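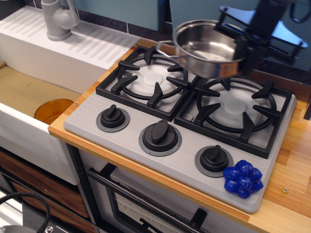
Neltadeck hand controller: my review after a month of teaching an arm to play kitchen

I bought the Neltadeck in September to replace the leader arm I'd been using for teleoperation, and I've now recorded enough with it to have opinions (lots of them, sorry). Short version: I like it, I'm keeping it, and the wrist twist drives me nuts.

My test bench is a toy kitchen. It's the right size for a tabletop arm, it has a sink and a stove and knobs, and if I slam a gripper into it I'm out the cost of a toy. Most of what I record is moving cookware on and off the burners, plus picking up little plastic things like grapes. I drive, the arm follows, the software saves everything, and later I train on it.

Setup

Easy! The controller showed up in the computer as soon as I plugged it in, and the Wonbridge driver package found it without me editing anything. Calibration is a 5 step routine where you hold the handle in different poses until it beeps. The manual is terrible, though. It's 17 pages and most of that is safety warnings in tiny type. I got more out of the Kirkar forum in one evening.

How it feels

Light. Lighter than I wanted on day one, and then by the weekend I didn't want to go back. My old setup made my shoulder sore and I'd quit early, and the tired demos were always the sloppy ones. With this I can sit down on a Thursday night with a podcast going and still be doing clean grabs when it ends.

The trigger is the best part. It's got a long smooth pull, so you can close the fingers slowly onto a thin rim or a wire handle and stop right where you want. Saucepans are where I notice it most. Shiny steel is slippery, and a pan held by one side wants to tip, so you need to come in square and squeeze gradually.

Grapes are a different story. Going straight down over a bunch of them next to the stove knobs means lining up two fingers in a pretty tight spot, and you're doing it with the arm itself blocking half your view.

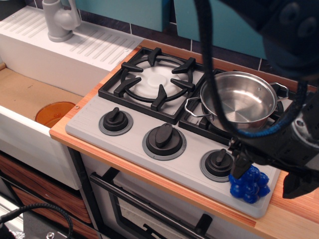 I ended up moving my chair over to the sink side for those, and that helped more than any setting in the software. There is a slow mode (double tap the side button) that scales your hand motion down, and I leave it on for anything near the front of the stove.

What bugs me

The wrist twist. Past a certain point the handle keeps turning and the arm doesn't, and there's no buzz or click to tell you. You just find yourself all wound up with your elbow in the air. Thibodeau's older controller had a little bump you could feel, and I miss it.

The cable on the controller is too short. I'm using an extension, which the manual says not to do. So far so good.

Also the record button sits exactly where my thumb rests. I have deleted so many two-second episodes of nothing.

Would I buy it again?

Yeah. I've got just over 3,000 episodes saved now, and I would've given up long before that on my old rig. If your tasks need a lot of wrist rotation (turning knobs, pouring) try to borrow one first. For picking things up and putting them down, go for it. I'm taking off a star for the twist and half of another for that manual.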